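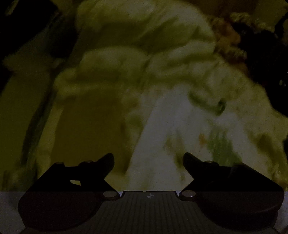
Last edited: Monday, August 25, 2025

Home Textiles > Bedding > Washing and Care

Topic: Green-yellow tone and hard creasing after wash, Drimmont top layer

selvage_edge
Setup first. Queen mattress, Statura slatted base, Drimmont cotton fitted sheet, plus the Drimmont top layer from the same line. That top layer is sold as a "sheet blanket," heavier than a flat sheet and lighter than what most people would call a blanket. Label says 400 thread count for the fitted sheet and gives nothing for the top layer. Both are the color they call Chalk.

Two problems.

1. In the evening the top layer looks distinctly yellow-green. The fitted sheet does it less.
2. It bunches and creases overnight and the folds stay in it. Pulling it straight in the morning removes the big folds only.

Wash routine: warm, full cycle, powder detergent with brightener, no softener, tumble dry on medium until the dryer stops by itself. Hard water. The bedroom has one Hedegaard table lamp with a warm LED bulb, dimmed most of the time.

Is the color a wash residue problem or a lighting problem? And is the creasing something I can fix, or is it the weave?

pilling_grade4
The color in that picture is strong enough that I would rule out the light before changing anything in the laundry. Take the top layer and the fitted sheet to a north-facing window at midday and lay a sheet of printer paper between them. If the green goes away, leave your detergent alone.

Cheap warm LED bulbs are often off toward green, and some get worse on a dimmer. A near-white fabric shows it more than anything else in the room.

selvage_edge
Will do that tomorrow. The walls are off-white and don't look green to me, for what that's worth.

lintfilter
I don't agree that it's the lamp. If the two pieces are the same color and one looks greener than the other under the same light, then the light is at most part of it. I have the older version of the Drimmont set and the top layer went yellowish after one summer. Body oil plus incomplete rinsing. Top layers get handled more than people think, especially along the hem you pull up.

Strip wash it and compare.

pilling_grade4
Two fabrics can match in daylight and differ under a lamp. It's called metamerism and it's common in sets where the pieces come from different mills. Brighteners also complicate this, as they need UV to do anything and an LED puts out almost none. A heavily brightened piece drops back to its base color at night. That would give exactly one piece looking yellower than the other with no soil involved.

Strip washing a fabric that may be perfectly clean costs it some life. Do the window test first.

lintfilter
"Some life" is doing a lot of work there. One hot soak is nothing to cotton. And the base color being yellow is a defect in my book, whatever the name for it is.

warp_and_weft
On the creasing, which got skipped. The label number isn't much help. What matters for crease recovery is the fiber, the finish, and how the fabric leaves the dryer. Plain cotton holds creases because it takes on moisture from you overnight, gets folded under body weight, and dries in that position. A heavier cloth makes larger folds and they look worse in low light from the side.

Things that have measurably helped me:

- Take it out of the dryer slightly damp and put it straight on the bed, pulled flat.
- Don't run the top layer in the same load as the fitted sheet. The fitted sheet swallows it and both come out as a rope.
- Lower spin speed. High spin sets creases before the dryer ever sees them.
- Tuck the foot end. An untucked top layer rides up and collects in the middle.

dryer_ball_skeptic
Agree with all of that except the spin speed. Lower spin means more water in the load and a longer dryer run, and over-drying is what sets creases in the first place. I run full spin, then shake each piece out by the corners before it goes in. The shaking takes under a minute.

Auto-dry sensors also read the outside of the bundle. If it's roped up, the outside is bone dry while the middle is damp.

warp_and_weft
Only if you let the dryer decide. I use timed dry, 26 minutes for that one piece alone, and check it. On a sensor program I'd probably agree with you.

dryer_ball_skeptic
26 minutes in your dryer. Mine would still be wet.

selvage_edge
Window test done. In daylight next to paper, both pieces are off-white with no green. The top layer is a little creamier than the fitted sheet, hard to see unless the edges touch. Back in the bedroom with the lamp dimmed, the yellow-green is there again on both, stronger on the top layer.

So I think pilling_grade4 has most of it, and lintfilter may have the rest.

pilling_grade4
Try the lamp at full brightness, then swap the bulb for one with a stated CRI of 90 or better. If the cast changes with the bulb, that part is closed.

lintfilter
A creamier top layer in daylight is what I said. Two pieces sold as the same color should match next to paper.

pilling_grade4
Sold as the same color and dyed in the same lot are separate matters. Does anyone know if Drimmont prints a lot number on the label?

warp_and_weft
On mine there's a code on the back of the care label, lower line. The two pieces in my set have different codes. I never noticed a color difference but I have dark gray.

hardwater_hank_ii
Since the OP has hard water: powder detergent in hard water leaves mineral and builder residue, and residue makes cotton stiff. Stiff cotton creases sharper. Before buying anything, run the top layer once with no detergent and look at the water halfway through. If it's cloudy or foaming, you're overdosing. I cut my powder by half and added Vokport rinse additive. Hand feel improved after the second wash. It did nothing for the color.

dryer_ball_skeptic
Vokport is mostly a weak acid, going by the ingredient panel. White vinegar costs less.

hardwater_hank_ii
Vinegar is hard on some door seals. I'd already replaced one gasket and didn't want to replace another. Use what you like.

selvage_edge
Results so far.

Bulb: full brightness reduces the cast, and a high-CRI bulb at the same dim setting removes nearly all of it. The top layer is still slightly creamier than the fitted sheet. Lot codes on the two labels are different.

No-detergent wash: foam on the glass for the whole first fill. I was overdosing.

Creasing: washed the top layer alone, half dose, full spin, shaken out, timed dry for 20 minutes, on the bed slightly damp. Fewer small creases. The large folds from sleeping are the same. I haven't tried tucking the foot end because I don't like my feet held down.

warp_and_weft
The large folds are going to stay, then. That's the cloth moving and there's nothing in the laundry that will hold it in place. You could tuck only the two corners and leave the middle of the foot end free.

lintfilter
Still say one oxygen soak for the cream tone. If it doesn't shift, it's the lot and you've lost an evening.

pilling_grade4
At this point I have no objection to that. Cool or warm, not hot, and read the care label before the tub gets filled.

selvage_edge
Label allows oxygen bleach. Soaking it this week. Will also try the corners. I've corrected the first post to say top layer throughout, I had it as "flat sheet" in two places and it isn't one.

20 replies hidden: low rating or off topic
Shares: 2

Related topics
Fitted sheet corners lifting on slatted base
Timed dry or sensor dry for heavy cotton
Drimmont Chalk and Drimmont Ivory next to each other
How much powder for hard water, front loader
Hedegaard lamp, usable dimmer range
Getting detergent residue out of towels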